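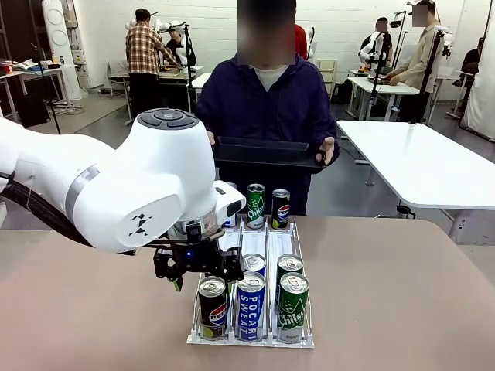 首页 办事指南 场所管理 常用表格 下载 联系我们

茶水间饮料与零食补给管理操作指引

一、适用范围

本指引适用于普雷登(Preden)办公园区内各楼层茶水间、会议接待区及值班休息室的饮料、零食和一次性用品补给工作。园区食堂、对外营业的咖啡厅以及自动售货机由各自的经营单位负责,不在本指引范围之内。

各入驻单位可以在本指引基础上制定内部细则,内部细则的要求不得低于本指引。本指引自2023年1月12日起施行,此前发布的《茶水间物资领用说明》同时停止使用。

二、职责分工

行政服务部负责制定补给标准、签订采购协议、核定各楼层预算,并对执行情况进行抽查。行政服务部的业务联系人为Kátia Andrade。

楼层管理员负责本楼层的日常盘点、上架、临期处理和清洁。每个楼层须指定一名管理员和一名替补人员,名单报行政服务部登记。人员变动时,应当在三个工作日内更新登记信息,并完成钥匙、登记簿和库存的交接。

仓储组负责中心库房的收货、存放和配送。库房出入库事项由Sunee Saengthong统一受理。

三、确定储备标准

首次设立茶水间,或者楼层人数发生明显变化时,应当重新核定储备标准。核定步骤如下。

1. 取得楼层常驻人数。以门禁系统的登记数据为准,外包人员和长期驻场人员一并计入。

2. 统计实际消耗。连续记录四周的领用数量,按品类分别汇总。遇有大型会议或者集中培训的,应当单独标注,不计入日常消耗。

3. 计算周转量。以四周消耗总量除以四,得出周均消耗量。

4. 设定上限和下限。上限为周均消耗量的两倍,下限为周均消耗量的一半。库存降至下限时即应提交补货申请。

以园区三号楼五层为例,该层常驻人数为196人,罐装饮料周均消耗量为58罐,则上限设为116罐,下限设为29罐。保质期较短的品类,上限应当适当下调,以保证在到期前能够正常消耗完毕。

四、选择陈列方式

陈列方式直接影响取用效率和先进先出原则的落实。楼层管理员应当根据台面尺寸、冷藏柜内部高度和品类数量选择适当的器具。

罐装饮料宜采用重力滑道式陈列架。此类陈列架的层面前低后高,取走前方一罐后,后方的饮料依靠自重向前补位。从后端或上层入口补货、从前端取用,即可自然形成先进先出的顺序。选用时应当确认以下事项:

(1)滑道宽度与罐体直径相符。标准罐与细长罐的直径不同,不得在同一滑道内混放。

(2)各滑道之间设有隔条,避免罐体横向滚动或者互相卡住。

(3)前端设有挡边,挡边高度足以承受整列饮料的推力。

(4)整体放置平稳,底部配有防滑垫或者可以与台面固定。

瓶装饮料重心较高,原则上直立摆放,不使用卧式滑道。袋装零食宜使用敞口收纳盒,标签朝外。独立小包装的茶叶、咖啡和糖包使用带盖分格盒,盒盖应当保持闭合。

五、补货操作

补货应当安排在上午上班前或者下午下班后进行,避开用餐时段。单次补货按以下顺序操作。

1. 核对送货单。逐项核对品名、规格、数量和生产批次,发现不符的,当场在送货单上注明,并由送货人员签字确认。

2. 检查外观。罐体鼓胀、凹陷明显、渗漏或者拉环松动的,一律不得上架。纸质外包装受潮的,应当拆开检查内包装是否完好。

3. 核查保质期。剩余保质期不足三分之一的物品,可以拒收。

4. 清空并擦拭陈列位置。先将架上剩余物品取下,用拧干的湿布擦拭层面和隔条,再用干布擦净。

5. 按到期日期排序。到期较早的放置于取用端,到期较晚的放置于补货端。架上原有物品到期日期晚于新到物品的,应当重新调整顺序。

6. 逐列上架。每一滑道只放置一个品种。装入后轻推最后一罐,确认整列能够顺畅滑动。

7. 填写登记簿。记录补货日期、品类、数量和经手人。登记内容不得事后涂改,确需更正的,应当划线更正并签名。

空纸箱和塑料膜应当在补货结束后立即清走,不得堆放在消防通道、楼梯间或者配电间门前。

六、冷藏要求

冷藏柜温度应当设定在四至八摄氏度之间。楼层管理员每个工作日查看一次温度显示,并记入登记簿。温度连续两次超出范围的,应当报修,并将乳制品和鲜榨果汁转移至其他楼层的冷藏柜。

物品与柜体背板之间应当留有空隙,不得遮挡出风口。玻璃瓶装饮料不得放入冷冻室。个人自带食品应当存放在指定层架,并标注姓名和存放日期;未标注的,管理员可以在每周清理时处置。

常温饮料应当远离热水器、微波炉和阳光直射的窗台。

七、临期与报废处理

距到期日不足三十天的物品,列为临期物品。管理员应当将其集中放置于取用端,并张贴“请优先取用”标识。临期物品数量较多的,可以向仓储组申请调剂至消耗较快的楼层。

已过期物品应当在到期次日上班前下架。下架后不得转赠或者私自带离园区。液体类物品应当倒空后再投放容器,铝罐、塑料瓶和玻璃瓶分别投入对应的回收箱。报废数量按月汇总,随月度报表上报。

同一品类连续两个月出现过期报废的,应当下调该品类的上限,或者停止采购。

八、采购申请

日常补货通过Devside平台提交。申请人登录后进入“物资补给”栏目,选择所在楼层,系统自动带出该楼层的储备标准和上次补货记录。填写现有库存后,系统按照上限计算建议数量。申请人可以下调建议数量,需要上调的,应当填写理由并由部门负责人审批。

协议供应商目前为两家:Lefèvre负责饮料和咖啡类物品,Cliltard负责零食和一次性用品。协议目录之外的物品,单独提交询价申请,不得由楼层自行采购后报销。

每月18日为当月申请截止日。截止日后提交的申请并入下月处理,会议接待等紧急需求除外。紧急需求应当至少提前两个工作日提交,并注明会议名称、参会人数和送达地点。

九、过敏原与饮食需求提示

含有花生、坚果、乳制品、麸质和大豆成分的零食,应当与其他零食分盒存放,并在盒体正面标明主要过敏原。散装食品拆除外包装后无法确认成分的,不得上架。

各楼层应当至少提供一种无糖饮料和一种不含咖啡因的热饮。员工有特殊饮食需求的,可以向楼层管理员提出,由管理员在下一次申请中统筹安排。

十、清洁与检查

台面和陈列架外表面每日擦拭一次,陈列架内部和冷藏柜层板每周清洁一次。清洁时使用中性清洁剂,不得使用含氯消毒液直接擦拭金属隔条。收纳盒每月取下清洗,完全晾干后方可复位。

行政服务部每季度对各楼层进行一次检查,内容包括库存与登记簿是否一致、有无过期物品、温度记录是否完整以及陈列架是否稳固。检查发现的问题以书面形式通知楼层管理员,整改期限为五个工作日。

十一、常见问题处理

滑道卡滞。先取下全部罐体,检查隔条是否变形、层面是否有糖渍。糖渍可以用温水软化后擦除。隔条变形的,停止使用并申请更换,不得自行弯折校正。

饮料消耗突然增加。核对当周是否有会议、培训或者外来施工人员。属于临时情况的,按紧急需求补货,不调整储备标准。持续四周以上的,按照第三条重新核定。

库存与登记不符。先复核最近两次补货记录和送货单。仍无法查明的,填写差异说明,由部门负责人签字后报行政服务部调整账目。

送货延误。超过约定时间一个工作日未送达的,由楼层管理员通知仓储组,仓储组从中心库房先行调拨,并记录供应商的延误情况。

十二、附则

登记簿保存期限为两年,保存期满后由行政服务部统一销毁。本指引由行政服务部负责解释,修订时将在本栏目公布更新后的全文。

上一篇 下一篇 返回列表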